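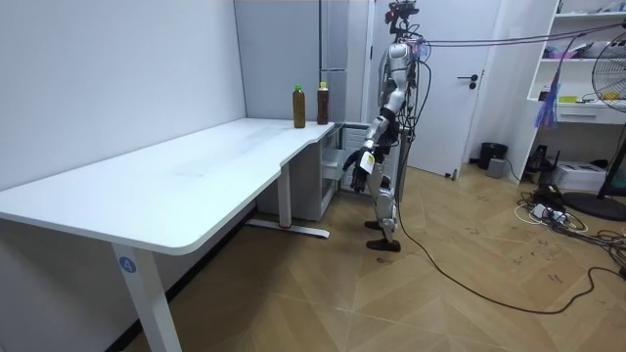 kneejoint_kid
Is the success number from the held-out positions or all of them? Post doesn't say. If the bottle starts where it started in training I don't care much about the score, sorry

slowgripper
held-out. should have put that in, typing this between runs. Full setup again for people who skipped the last thread:

task = bottle off the desk, into the fridge drawer. 478 teleop demos, all ours, all in the one room. 48 test runs, start spots not in the demos. 18 failed. Policy is the Bodholm one with the action chunks shortened. The only thing we changed between this and the May version is relabeling – every demo gets cut at the moment the fingers close, and the grasp part is weighted 2x in training. That's the whole method. no new data

kneejoint_kid
ok thats better. So what was the May score on the same spots

slowgripper
worse but I won't quote it, the spots weren't the same. Rerunning the old weights tonight so we can compare properly

ferrite_bead
You changed the chunk length AND the weighting though? "only thing we changed" and then two things in the same paragraph

slowgripper
chunk length was already short in May. badly written, my fault

ferrite_bead
Fair enough. Still want to see the weighting on its own at a few values. 2x could be doing nothing, and you got lucky with the start spots. We had the same thing at Hususholm, got excited over a reweighting trick, ran it with different seeds and it went away.

mossy_actuator
I'm more on the OP's side here. Grasp frames are a tiny slice of a long demo, most of it is walking the arm through empty air. The loss hardly sees them. Upweighting is an old idea, sure, but old ideas work sometimes

what are the 18? drops? misses? drawer?

slowgripper
mostly the drawer. Bottle is held fine, arm comes over, then it stalls above the opening and times out. A few bad grasps, where it takes the bottle too close to the cap and it swings on the way over. One knocked the other bottle down and I counted that as a fail even tho the picked one went in

adding the robot-side view. This is how high up the bottle it likes to hold, fingers up by the shoulder:

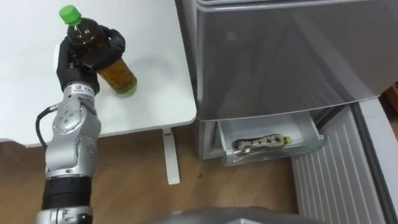
ferrite_bead
Stalling over the drawer sounds like a viewpoint problem and not a grasp problem, so your weighting isn't going to touch it. Once the hand is over there, how much of the drawer can the head camera even see? Does the policy get the room camera too?

slowgripper
head camera only. Room camera is for us, scoring and figuring out what went wrong. Didn't want it in the policy becuase then you can't move the robot to a different room

kneejoint_kid
you trained in one room. you already can't move it to a different room

slowgripper
lol ok. yes. But that's a data problem and I can fix data. If I bake in a fixed camera I can't fix that later

mossy_actuator
Try cutting the demos a second time, at release. Same weighting on the last bit before the fingers open. If the stalls go down then it's the same starvation thing as the grasp. If they don't, ferrite_bead is right and it's the view. Cheap test, no new demos

ferrite_bead
Good test, I'd take that result. But do the seeds first, please

tinsnips
Jumping in with a hardware question. Is the cap-end hold coming from the demos or from the policy? We had an Emerura hand on a bench arm and our operators always grabbed high because they couldn't see the thumb from the headset. Policy copied it very faithfully. Had us blaming the loss for weeks

slowgripper
hm. need to go look. My guess is the demos, I do it myself when I'm tired

tinsnips
Then upweighting grasp frames makes it *more* like that, no? You're teaching the bad habit at double strength

slowgripper
ugh. yeah possibly. I can tag the high grasps and drop them from the weighted part, keep them at 1x

kneejoint_kid
this is where the Sopacua people ended up, filter first then weight. Different task (folding) so don't read too much into it

slowgripper
plan then: old weights on the new spots tonight, then seeds, then the release cut, then high grasps tagged. Same 48 starts for all of them so nobody yells at me. Will post the raw sheet with the fail type per run, not just the totals

ferrite_bead
Post the start positions too. And the timeout length, if it's short some of those stalls are just slow

slowgripper
it's not that short – but ok, will include

Forums > Manipulation > Learning from demos > Bottle to drawer, grasp reweighting results
Last updated: 11:40 pm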